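Bench Hardware I: Handout 6 - Inside the Desktop Case
Thursday group, Gaete Building
23rd May
By Gion Kuster

Read this before you come to the lab. Bring the long Phillips driver from your kit and the magnetic tray. If your tray went missing after the last session, there are spares in the cabinet by the door, sign one out.

Last time we covered outside connectors and how to get a side panel off. Today is what you find once the panel is off, and the order in which we take it apart. We work on office desktops all term. They are plain machines, they come apart with few screws, and the parts are held in ways you will meet again on other makes.

Before you open anything

Shut the machine down, switch it off at the back if there is a switch, and pull the power cord. Then hold the power button in for a few seconds. Lay the case flat with the open side up. Touch bare metal on the case before you touch a board. Wrist straps are on the hooks and you are expected to wear one.

Do not open a power supply. This rule has no exceptions in this course. The parts inside can hold a charge after the cord is out, and we replace the unit as a whole.

Finding your way around

Start with the power supply, as it is the easiest thing to recognize. It is a closed metal box, usually in a corner of the chassis, with a bundle of cables coming out of it. Next find the drives. In many office cases they sit near the power supply in a plastic or metal holder. After that look for the board, the memory and the cooler, which we leave alone until Handout 7.

Pieces you are meant to handle are often a different color from the rest. Blue is common on the machines in our room. If you see a blue tab or lever, look at what it is attached to and try it gently before reaching for a screwdriver. Most broken clips in this lab were pulled when they should have been slid.

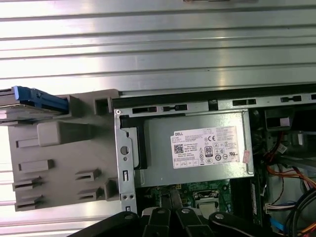 Reading the label comes next. Write down the maker, the model number, the total output in watts and the input voltage. Then copy the table of output currents if there is one. It takes a while the first time. The print is small and half of it is safety marks from different countries, so use the magnifier.

Two marks you should know:

CE - the maker declares that the product meets the European rules that apply to it. It says nothing about how many watts you get.

80 PLUS - an efficiency mark. The basic level means at least 80 percent of the power drawn from the wall reaches the computer at set test loads. The rest becomes heat. Higher levels have names such as Bronze and Gold.

A worked example for your notes. A computer needs 100 watts from its supply, and the supply is running at 80 percent efficiency. Divide 100 by 0.8 and you get 125 watts at the wall, so 25 watts is lost as heat. Now do the same for a load of 520 watts and bring the answer with you. Remember that the wattage on a label is what the supply can deliver. The computer draws what it needs.

Brackets and rails

Steel rails across a chassis stiffen it and give the other parts something to hook into. The slots and holes in them look random at first. Many are there for case versions you don't have, so an empty hole does not mean a missing screw. Watch the edges - stamped steel can cut.

For the lab

Work in pairs, 2 people to a case. Sketch the inside before you remove anything, and mark every screw on the sketch. Hand in the sketch and the label notes at the end.

Recent handouts
Handout 5: Outside Connectors and Side Panels
Handout 4: Screws, Standoffs and the Himus Kit
Handout 3: Static and Grounding
December Lab Safety Sheet (Trevus Room)

2 comments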